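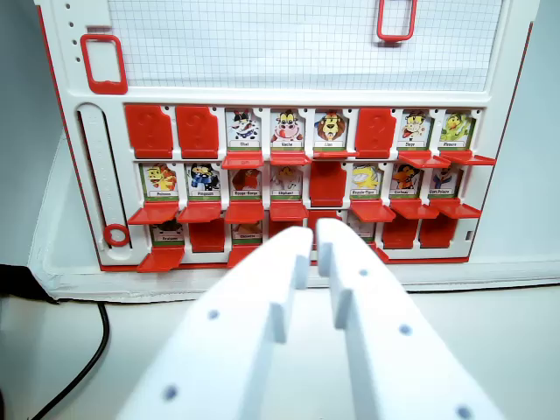 Clodagh Corrigan wandte gegen die erste Fassung des Kodierschemas ein, die Unterscheidung zwischen Merkmalsfrage und Benennungsfrage sei sprachlich und nicht strategisch begründet; ein Kind, das bei zwei verbliebenen Kandidaten frage, ob es der Fuchs sei, handle genauso effizient wie eines, das nach der Fellfarbe frage. Der Einwand trifft zu und hat zu der in Abschnitt 4.2 beschriebenen Revision geführt. Die ursprüngliche Zweiteilung wird dennoch mitgeführt, weil der größte Teil der älteren Literatur auf ihr beruht und ein Vergleich sonst nicht möglich wäre.

## 4 Kodierung und Auswertung der Frageäußerungen

### 4.1 Datengrundlage

Ausgewertet wurden die Transkripte von 33 Spielpaaren aus den beiden Teilerhebungen Taro und Prirus. Beide Teilerhebungen folgten demselben Ablauf: Ein Kind wählte verdeckt ein Tier, das andere stellte Ja-Nein-Fragen, anschließend wurden die Rollen getauscht. Eine Sitzung dauerte rund 30 Minuten einschließlich der Einweisung. Die Paare waren nach Jahrgang, nicht nach Leistungsstand zusammengesetzt. Sitzungen, in denen die Einweisung wiederholt werden musste, blieben im Datensatz; die wiederholte Einweisung selbst wurde nicht transkribiert.

Das Rohkorpus umfasst 3691 Äußerungen der jeweils fragenden Person. Davon entfielen 3032 auf kodierbare Fragen. Die übrigen Äußerungen verteilen sich auf Kommentare zum Spielverlauf, Selbstkorrekturen ohne abgeschlossene Frage und Rückfragen zur Antwort des Gegenübers. Rückfragen wurden auch dann ausgeschlossen, wenn sie formal als Entscheidungsfrage realisiert waren (»Also hat es keine Hörner?«), da sie den Kandidatenraum gegenüber dem vorangehenden Zug nicht verändern. In Grenzfällen entschied die Reaktion der antwortenden Person: Wurde die Äußerung als neuer Zug behandelt, galt sie als Frage.

Die Transkription folgte einer vereinfachten Partiturschreibweise. Pausen wurden nur notiert, wenn sie zwischen dem Ende einer Antwort und dem Beginn der nächsten Frage lagen. Prosodische Merkmale blieben unberücksichtigt, mit Ausnahme der steigenden Endkontur bei verblosen Äußerungen (»Mit Flügeln?«), die ohne diese Angabe nicht von Kommentaren zu trennen gewesen wären.

### 4.2 Kategorien

In der Literatur zum kindlichen Frageverhalten wird gewöhnlich zwischen einschränkenden Fragen, die mehrere Kandidaten zugleich betreffen, und hypothesenprüfenden Fragen, die einen einzelnen Kandidaten betreffen, unterschieden. Die Unterscheidung ist für Kandidatenräume mit gleichmäßig verteilten Merkmalen brauchbar. Bei Tierdarstellungen ist sie es nur bedingt. Merkmale wie »hat einen Rüssel« treffen in vielen Kartensätzen auf genau ein Tier zu, sodass eine sprachlich allgemeine Frage faktisch eine Hypothesenprüfung darstellt. Umgekehrt verwenden jüngere Kinder Gattungsnamen gelegentlich mit erweitertem Umfang; »Ist es eine Katze?« kann in diesem Fall sämtliche katzenartigen Tiere einschließen.

Das revidierte Schema trennt deshalb drei Ebenen, die unabhängig voneinander vergeben werden:

- **Form.** Erfasst wird, ob die Frage ein Merkmal, eine Oberklasse oder einen Tiernamen enthält. Maßgeblich ist allein der Wortlaut.
- **Reichweite.** Erfasst wird der Anteil der verbliebenen Kandidaten, auf den das erfragte Prädikat zutrifft. Grundlage ist eine vorab erstellte Merkmalsmatrix.
- **Anschluss.** Erfasst wird, ob die Frage die zuvor gegebene Antwort nutzt, unberücksichtigt lässt oder ihr widerspricht.

Die Form ist ohne Kenntnis des Spielstands kodierbar. Für Reichweite und Anschluss muss der Spielstand bekannt sein; er wurde aus dem Transkript rekonstruiert. Als Spielstand gilt dabei der logisch zulässige Kandidatenraum, also die Menge der Tiere, die mit allen bisherigen Antworten vereinbar ist. Davon kann der auf dem Brett markierte Stand abweichen, wenn ein Kind eine Tür versehentlich oder aus einem Missverständnis heraus umlegt oder stehen lässt. Beide Stände wurden getrennt geführt. Soweit nicht anders vermerkt, beziehen sich die Angaben in Abschnitt 4.4 auf den logischen Stand.

### 4.3 Merkmalsmatrix und Informationsmaß

Die Merkmalsmatrix ordnet jedem Tier des Kartensatzes eine Liste binärer Merkmale zu. Aufgenommen wurden alle Prädikate, die in den Transkripten mindestens einmal erfragt worden waren. Wahrnehmungsnahe Merkmale (Farbe, Muster, Hörner) wurden anhand der Abbildung auf der Karte bewertet, wissensbasierte Merkmale (Lebensraum, Nahrung, Fortpflanzung) anhand einer zoologischen Referenzliste. Die Trennung erwies sich als folgenreich. Ein Tier, das nach der Referenzliste im Wasser lebt, kann auf der Karte auf einer Wiese stehen, und die antwortenden Kinder richteten sich in solchen Fällen uneinheitlich nach der Abbildung oder nach ihrem Wissen.

Für strittige Zuordnungen wurde ein dritter Wert eingeführt. Eine Zelle der Matrix gilt als unbestimmt, wenn die Kodierenden auch nach Rücksprache verschiedene Werte vertraten. Fragen mit unbestimmten Zellen gingen mit dem Mittelwert der beiden möglichen Aufteilungen in die Berechnung ein.

Als Informationsmaß dient die erwartete Reduktion der Entropie über dem logischen Kandidatenraum unter Annahme einer Gleichverteilung. Trifft ein Prädikat auf den Anteil *p* der Kandidaten zu, ergibt sich der erwartete Gewinn zu

H(p) = −p log₂ p − (1 − p) log₂ (1 − p).

Das Maximum wird bei hälftiger Teilung erreicht. Für kleine Kandidatenräume liegt das erreichbare Maximum bei ungerader Anzahl unter diesem Wert; zur Normierung wurde daher durch den jeweils besten mit der Matrix realisierbaren Wert geteilt. Fahy und Coughlan verwenden in ihrer Untersuchung den unnormierten Wert. Die dort berichtete Abnahme der Fragequalität gegen Spielende ist nach unserer Einschätzung zu einem Teil auf diese Entscheidung zurückzuführen.

Die Annahme der Gleichverteilung ist eine Vereinfachung. Kinder wählen als Zielkarte bevorzugt Tiere, die sie mögen, und einige der fragenden Kinder kannten die Vorlieben ihres Gegenübers. Eine frühe Benennungsfrage kann unter dieser Bedingung rational sein. Eine Schätzung der individuellen Vorverteilungen war mit den vorliegenden Daten nicht möglich, da je Paar zu wenige Partien vorliegen.
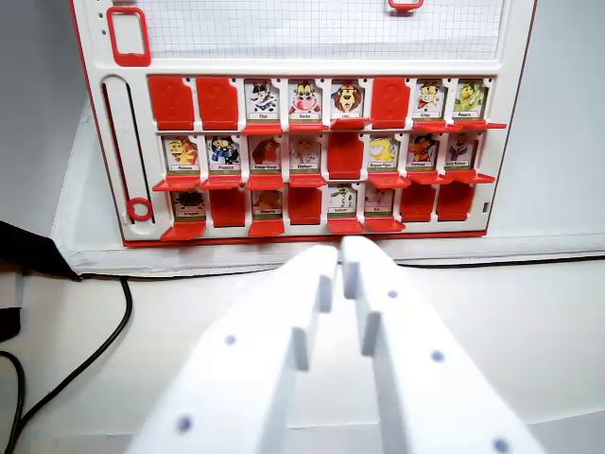 **Abb. 1.** Spielbrett aus weißem Kunststoff mit rotem Rand; oben das Feld mit Rasteraufdruck, links die senkrechte Führung mit rotem Ring.

### 4.4 Ergebnisse der Kodierung

Merkmalsfragen bilden in beiden Teilerhebungen die häufigste Form, gefolgt von Tiernamen. Fragen nach Oberklassen (»Ist es ein Vogel?«) sind selten und treten überwiegend am Partiebeginn auf. Dort erzielen sie allerdings den höchsten normierten Gewinn aller Formen. Der Befund deckt sich mit den Beobachtungen von Ó Ceallaigh, der Oberklassenfragen bei geübten Spielerinnen und Spielern fast ausschließlich im ersten Zug fand.

Unter den Merkmalsfragen dominieren Farbfragen. Ihr Gewinn ist im Mittel geringer als der von Fragen nach Körperteilen, was an der Verteilung im Kartensatz liegt: Braun trifft auf viele Tiere zu, die meisten anderen Farben auf wenige. Hinzu kommt, dass Farbprädikate häufiger zu unbestimmten Zellen führen. Mehrere Paare unterbrachen die Partie, um auszuhandeln, ob ein mehrfarbiges Tier als braun gelten solle. Die Aushandlungen wurden nicht als Fragen kodiert, sind für die Interpretation aber von Belang, weil sie der fragenden Person mitunter Hinweise auf die Zielkarte geben.

Für die Ebene des Anschlusses zeigt sich ein deutlicher Zusammenhang mit der Polarität der vorangehenden Antwort. Nach einem Ja wird die neue Information in der Regel genutzt. Nach einem Nein folgen häufiger Fragen, deren Antwort bereits feststeht. Ein Teil dieser redundanten Fragen betrifft logische Folgerungen, die zoologisches Wissen voraussetzen, etwa die Frage nach Federn, nachdem Vögel ausgeschlossen wurden. Ein anderer Teil wiederholt eine frühere Frage im Wortlaut. Die beiden Fälle wurden im Schema zunächst nicht getrennt und sind in der zweiten Kodierrunde nacherfasst worden.

Der auf dem Brett markierte Stand und der logische Stand stimmen zu Beginn der Partien weitgehend überein und laufen danach auseinander. Abweichungen entstehen vor allem nach negierten Fragen (»Hat es kein Fell?«), bei denen sowohl die Antwort als auch das Umlegen der Türen fehleranfällig ist. Bezogen auf den markierten Stand fallen die Fragen der betroffenen Kinder durchgehend informativer aus als bezogen auf den logischen Stand. Die Kinder fragen demnach folgerichtig auf der Grundlage dessen, was sie vor sich haben. Eine Auswertung allein nach dem logischen Stand unterschätzt ihre Planung.

### 4.5 Übereinstimmung der Kodierenden

Die Form wurde von Kristaps Jaunzems und Tadhg Coughlan unabhängig kodiert, Reichweite und Anschluss zusätzlich von Daithí Fahy. Die Übereinstimmung war für die Form hoch und für den Anschluss am niedrigsten. Abweichungen beim Anschluss gingen meist auf unterschiedlich rekonstruierte Spielstände zurück; wurde der Spielstand vorgegeben, verringerten sie sich deutlich. Verbleibende Fälle wurden gemeinsam entschieden und im Datensatz als entschieden gekennzeichnet.

Für die Rekonstruktion der Spielstände wurde das Tabellenwerkzeug Brosisum eingesetzt, das die Merkmalsmatrix nach jeder Antwort filtert. Unbestimmte Zellen behandelt es als vereinbar mit beiden Antworten. Der Kandidatenraum bleibt dadurch in einzelnen Partien größer, als er nach dem Verständnis der Kinder war, besonders nach Farbfragen. Eine Neuberechnung ohne die betroffenen Partien ändert die Rangfolge der Frageformen nicht, wohl aber den Abstand zwischen Farb- und Körperteilfragen, der dann kleiner ausfällt.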